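Chapter 4
What a Label Has to Tell You

Home » Books » Food and the Shopper » Chapter 4

Pick up any bottled drink and turn it round. In your hand is a small printed document, written under rules, checked before it went to the printer, and read by almost everyone in a great hurry. We are going to read it slowly, and I hope that by the end of the chapter you will never look at a shop shelf in quite the same way!

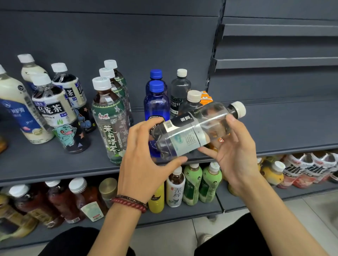
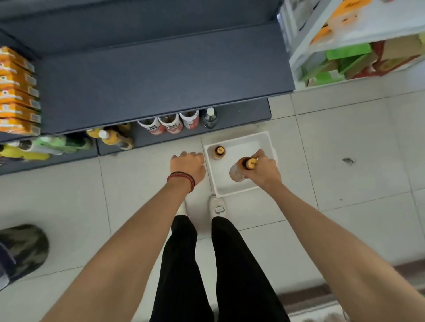 Labels did not begin as a service to the shopper. For a long time a drink was sold from a barrel or a jug, and what you knew about it was what the seller told you. If you trusted the seller, fine. If you didn't, you sniffed it, tasted a little and took your chance. The sealed bottle changed all that. Once the cap was on there was no sniffing to be done, so the words on the outside had to do the work that your nose and tongue had done before.

Take the case of Tatley, the market town we met in Chapter 2. It had 13 shops selling soft drinks, and most of them bought from the same maker, Jacobs. The early Jacobs labels gave a name, a drawing of an orange and the word "pure". What did "pure" mean? It could mean that nothing harmful had been added, or that the drink was all juice, or simply that the maker was proud of it. A shopper could read it any of these ways, and many did — usually the kindest one.

We can sort the words on a label into two groups. The first group must be there: the name of the food, the list of ingredients, the amount, a date, and a way to reach the firm that sells it. The second group is there by choice. It covers the brand, the picture, the little story about the hillside and the spring, and all the cheerful words such as "fresh" and "classic". Both groups share the same few inches of paper, and much of this chapter is about how they jostle for room.

The list of ingredients is my favourite part, and it rewards a close look. In most countries it runs in order of weight, heaviest first. So a drink called Sundinis Peach that lists water, then sugar, then apple juice, then peach juice is telling you something the front of the bottle keeps rather quiet about. There may be more apple in it than peach! You don't need a laboratory to find that out, just good light and half a minute.

Numbers need the same care. Suppose a bottle says that one serving holds 31 grams of sugar. Now look for the size of a serving. If the bottle holds two servings and you drink the lot, you have had 62 grams. Neither figure is a lie, but they leave a very different taste in the mind.

In section 4.1 we look at names and ask when a "juice" must be called a "juice drink". Section 4.2 deals with dates, and with the difference between "use by" and "best before", which is still muddled in plenty of kitchens. Section 4.3 follows one bottle from the Cisow spring water plant through 30 changes of label design, some of them tiny and one of them a disaster.

Before you read on
Choose a drink you have at home. Cover the front of it with your hand and write down what you can learn from the back and sides alone. Keep your notes — you will want them for the exercise at the end of section 4.1.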